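Sep 30, 2018

Second sample off the Crenshaw loom, and I want to get this down while the kettle boils, as I wrote nothing at all after the first one and then spent half a morning trying to remember what I'd sleyed it at. So, for me and for Ajith, and for anyone else who opens this book looking for the waffle weave notes (hello!), here is where things stand.

Warp is the unbleached Pondeo cotton, the big 650 gram cone that came over from Gomovton with the last order. Lovely stuff, soft in the hand, a little fuzzier than the old cone and much happier to be wound in a hurry. I threaded 146 ends, five shafts, pointed draw with the usual repeat of eight, and the odd two at the end are one to balance the last point and one more because I miscounted on the warping board and couldn't bear to throw it away. It sits at the left selvedge, doubled up with its neighbor, and is doing no harm to anyone.

Weft is the same cotton. Ajith asked whether we should try the linen in the weft, and I'd like to, but not until I understand what the cotton is doing by itself. One thing at a time, which I say every year and then end up with three things on the loom at once.

**On the loom.** It looks like nothing much. I always forget this about waffle! You weave away, the floats lie there, and it's a flat, slightly gappy cloth with a faint pattern of squares that you'd walk past at a fair. I had the same little sinking feeling as with sample one and went to check my treadling against the draft. Treadling was fine. There was one threading error in the fourth repeat, shafts 3 and 4 swapped, and I fixed it with a string heddle and started again above it. The first few inches have the fault in them, so please don't use that end for measuring.

Beat: lighter than I like. On sample one I beat as if I were weaving a rug, and the squares came out squashed, wider than they were tall. This time I just placed the weft and let it be, and checked with the little ruler every so often. Much closer to square. It does mean watching the selvedges, which wander inward as soon as I start thinking about lunch.

**Off the loom.** Cut it, hemmed both ends by machine, measured it flat on the bench before it went near any water. (Measure *before*, Ajith. I have written it on the cupboard door as well.) Then two washes, warm, with a bit of plain soap, and into the dryer on low until it was nearly done, then flat on the rack for the rest.

It lost 17 percent of the width. I measured three times in three different places because I didn't believe it, and it came out the same. The length went by a little less. And of course now it's waffle: the squares have pulled in and stood up, the hollows are proper hollows, and it weighs twice as much in the hand as it did, or feels like it does. I carried it round the workshop like a new puppy.

Clyde Bellamy came by at tea to see it and liked it, though he thinks the squares are on the small side for what the Mosevau people are after. They want table covers, not towels, and he feels that a bigger grid reads better once there are things sitting on it. I went through the pictures with that in mind, and I do see what he means. A small pattern turns into plain texture as soon as you step back a bit.

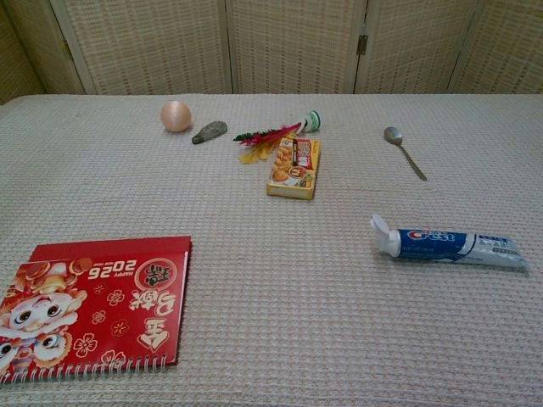
Pale textured cloth on the table with small things set out on it, folding divider behind. 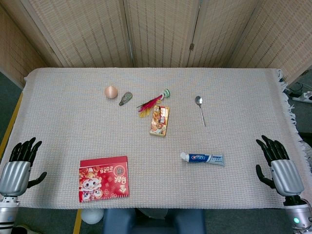 How much extra width should we allow on the loom for a table cover in this cotton?

Take the finished width you want and divide by 0.83, then add whatever you need for draw-in at your own beat. Don't just add 17 percent to the finished width, as that comes out short. I did it that way on paper the first time and it would have cost us a good strip down the side of every cover.

That allowance is for the Pondeo at this sett, washed the way I've described. If anybody changes the sett, the yarn or the dryer, please weave a new sample. It's an afternoon's work and I'd much sooner lose an afternoon than a full warp.

**The bigger grid.** There are a couple of ways to go about it and I've been going back and forth. We could keep the five-shaft threading and use a thicker yarn, which makes everything larger and also makes it heavy, and a heavy waffle cover is a nuisance to wash and takes forever to dry. Or we go up to more shafts and make the point longer, so each square has more threads in it. The trouble there is the floats. They get long, and long floats on a table cover catch on everything, watches, buttons, the feet of a bowl. I'm inclined to try one step up and no further, and to pull at it with a fork afterward and see how it holds.

Clyde has offered the eight-shaft loom in the back corner once his blankets are off it. He says November. I have known Clyde a long time and have penciled it in lightly.

Fringe or hem? Not decided. The hem on the sample puckered after washing, where the plain weave shrank less than the waffle did, and it flares out like a lettuce leaf. I rather like it, but I don't think it would do for a cover that's meant to lie flat. Next time I'll try weaving the hem section with a finer weft and see if that tames it. A knotted fringe would sidestep the whole business, except that somebody has to tie it, and I know who that will be.

Bits and pieces:

- The tie-up cord on treadle 2 is fraying. Replaced for now with the blue one from the tin, but it wants proper cord.
- There's around half the cone left. Please don't use it for tying up tomatoes.
- Sample two is in the flat drawer with its label pinned to the faulty end. Sample one is underneath it, no label, squashed squares, you'll know it when you see it.
- Ajith, your good scissors are on the windowsill. I did not cut paper with them.

Next job is to wind a short warp for the linen weft trial, same threading, fault corrected this time, and wash it alongside a strip of the all-cotton so we can compare the two from the same tub.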